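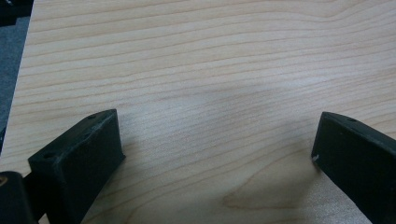 Table and cup notes, Goodall room

November 2024

Went over the table before anything else. The top is the pale one with the long wavy grain, and the darker honey-brown loop in the grain is still the easiest landmark on it. When I write "the loop" in these notes that is the one I mean.

The finish has enough sheen to throw back a soft bright patch from the lights, and the grain washes out inside it. Moving my head shifts the patch, so any mark has to be checked from two sides before it gets written down. Last April I logged a stain that was only glare and then spent most of a morning rubbing at it.

Wiped down with the Drindura cleaner, one pass with the grain, then a dry cloth. No polish. The Vemitz sheet that came with the table says to leave the surface 35 minutes before putting anything on it. I gave it the full time and swept the carpet edge while waiting.

Things kept on or by the table for this round:
gray rack, the low rectangular one
white cups, Wavow, from box 544
dry cloth
this notebook, on the shelf when not in use

The old blue tray is retired. It rocked on one corner and I got tired of folding paper under it.

Rack goes at the middle of the table. I tried it farther back first, up toward the grommet hole, and didn't like the reach. From the middle I can get to it without leaning, and there is room for both hands at the front. The folding chair stays on the far side with its back to the table. Cables on the floor by the white stand need sorting out, they are in a heap again. White ones and black ones should be bundled separately. Not done today. 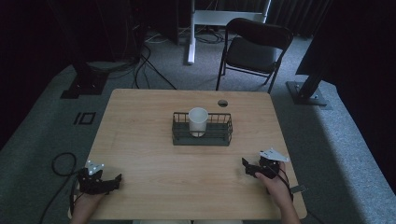 CUPS

One cup in the rack at a time, open end up, no nesting. I had been storing them upside down, which is fine on a shelf, but it hides the inside and I want to look in before each use.

A cup doesn't have to sit dead center. A little to the left is fine as long as it stands level. What matters is that it comes down on the base of the rack and isn't leaning on a side.

Went through 8 cups from the box. Three went in the recycling, two for flattened rims and one with a crease down the wall. The rest are good. The rolled rim is the first place to check. Run a finger around it, then look down inside for dents. A decent cup has a clean highlight along the rim and a small shine at the bottom where the base curves.

On holding them: take the cup by both sides and squeeze as little as will do. The wall tapers, so a tight grip low down wants to ride up. If the mouth goes oval, let go and start over. Don't try to pinch it back into shape while it is still in the rack. 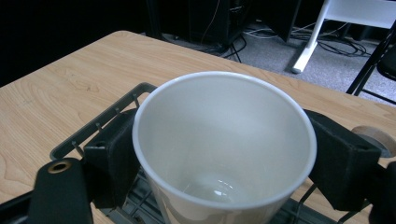

Rack

Small upright pegs along the edge. Keep the cup clear of them when lowering it, they are the likeliest thing to catch a rim. The slats need a brush every so often, a cloth only pushes the lint through to the table. Brush it over the bin, then wipe the table under it.

To do

Bundle the floor cables, white and black apart.
New box of cups, same size as 544. Check the rims when it is opened.
Ask Vemitz whether a felt pad under the rack would mark the finish.
Label the brush so it doesn't go back to the sink.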